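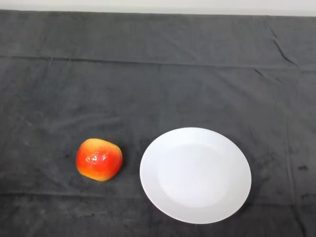

Skover is getting a second chapter, and I can't wait

Well, this has cheered up my May no end. The little studio behind Skover has put up a post saying a follow-up is in the works, and it's called Flarkham. No trailer yet, just a logo, four bits of concept art and a long chatty message from the lead designer, Shabnam Mughal, but that was enough to have me reinstalling the first game before I'd finished reading (and I still had tea to cook!).

If you missed Skover, it's a puzzle adventure where you play Ryu, a lighthouse keeper's apprentice who has to get a whole island's worth of lamps going again. There are 100 lamps and I have lit 97 of them. The last three are in the flooded quarry and I'm not ready to talk about it. It took me 43 hours to get that far, which I gather is slow, but I spent a lot of that time just pottering about on the cliffs listening to the music.

Flarkham is set on the mainland, in a market town Ryu only ever mentions in his letters home. You don't play as him this time. The new lead is Resala, the mapmaker who sells you that useless compass in the first harbour – I loved her! She had maybe ten lines and all of them were brilliant. Her whole thing in the new game is drawing the map yourself, so streets only join up once you've sketched them, and if you sketch them wrong you can end up somewhere you didn't mean to be. Shabnam says there are about 300 rooms and courtyards to find, and that some of them can only be reached by making a mistake on purpose. I have so many questions about how that works.

The other bit that made me happy is that Irfan Ghumman is back on music. The harbour theme from Skover has been my alarm in the morning for ages and I still don't hate it, so that tells you something. He's apparently writing a different tune for each district, and they blend into each other as you walk from one to the next.

A few things I'd like to see fixed, while I'm here. The save points in Skover were miles apart, and losing half an hour to a badly timed jump on the north stairs was no fun at all. The text was tiny on a telly too. And please, please let us skip the ferry ride after the first time. It's lovely, but I must have sat through it twenty times.

No release date or price so far. They're looking for 2000 people to try an early build, and sign-ups are through the studio's newsletter. I've put my name down, obviously. If any of you get in before me I want to hear everything, apart from the story, which you can keep to yourselves.

Right, back to the quarry. If anyone knows how to get past the second water gate with the lantern still lit, leave me a comment.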